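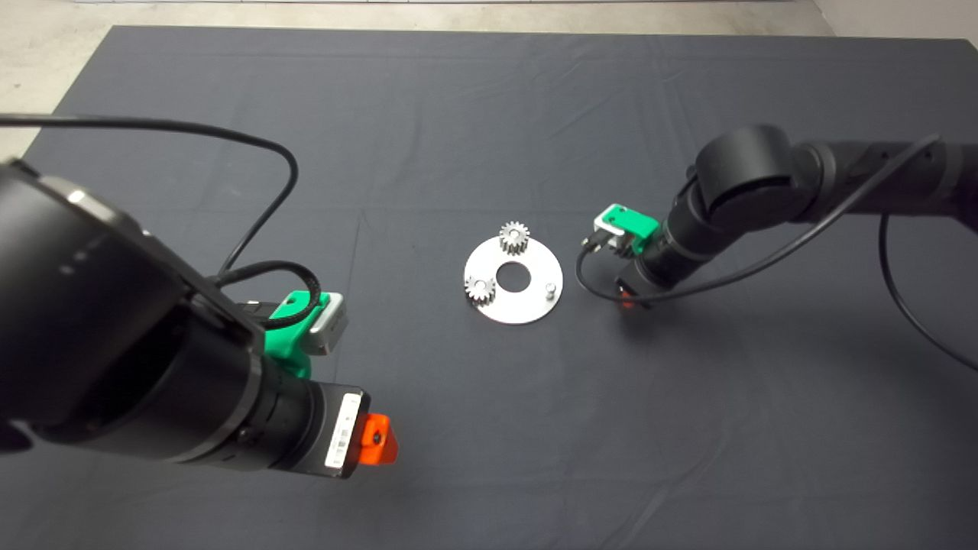

Abrehet Araya doubts that a loose gear is worth anyone's trouble. Throw the thing out and buy a sealed unit, she told me, and she has said the same to Mirjana Atanasov for years.

Atanasov, whose bench at Radulović takes in old gear plates, won't have it. "A sealed unit is 3975 and you can't open it. A gear is 30."

I asked if that price included her time. "No," she said.

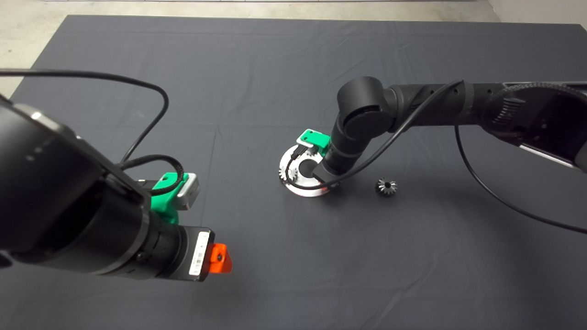 SISSTEAD, November

Her case for the dark cloth is better. "Drop a pin on concrete and you'll be on your knees until 11." Do the repairs last? "Most do." She keeps no records, so I have only her word.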